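Home Projects Notebook Safety Contact
Search the notebook Go

Workshop notebook, November. Entry by T. Boiko, read by B. Oral.

Subject: unplanned release by the gripper during parts handling, Trurulero cell. The work concerned is the transfer of body parts between the rack and the blue cart, with an operator within reach of the cell.
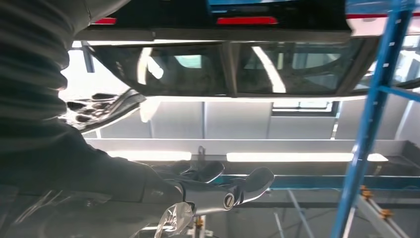
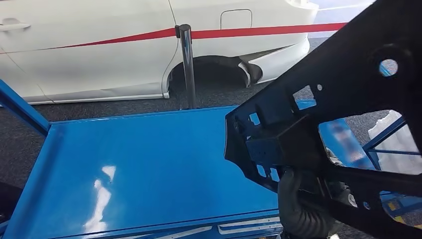
The fault occurred at 14.20, on cycle 3287. The controller reported a completed grasp and began the lift. The fingers then opened by themselves and the bracket fell to the carpet. No person was struck. The operator pressed the stop button and the arm halted as it should.

The Fluso log shows that the grip signal dropped out for 100 milliseconds. The program treats any loss of that signal as an order to open. This is a fault in our own logic and must be recorded as such. On loss of signal the fingers are to stay closed and the arm is to hold its position until a person has cleared the alarm.

B. Oral examined the cable at the wrist and found the outer cover worn through near the second clamp. It was last changed at cycle 1000. The Bilgin maintenance sheet calls for a change every 3000 cycles, so the part was overdue. The counter warning had been switched off during the Nuker trials and was not switched on again.

Actions
Cable replaced and clamp moved back (B.O.), done.
Counter warning restored, done.
Release logic to be rewritten and tested with the arm at low speed (T.B.), open.
No one is to stand beside the cart during a lift until the new logic has been signed off.

Query for B.O.: does the spare wrist have the same clamp? If so, it should be opened and checked before it is fitted.

This site uses cookies to remember your settings. Accept Manage cookies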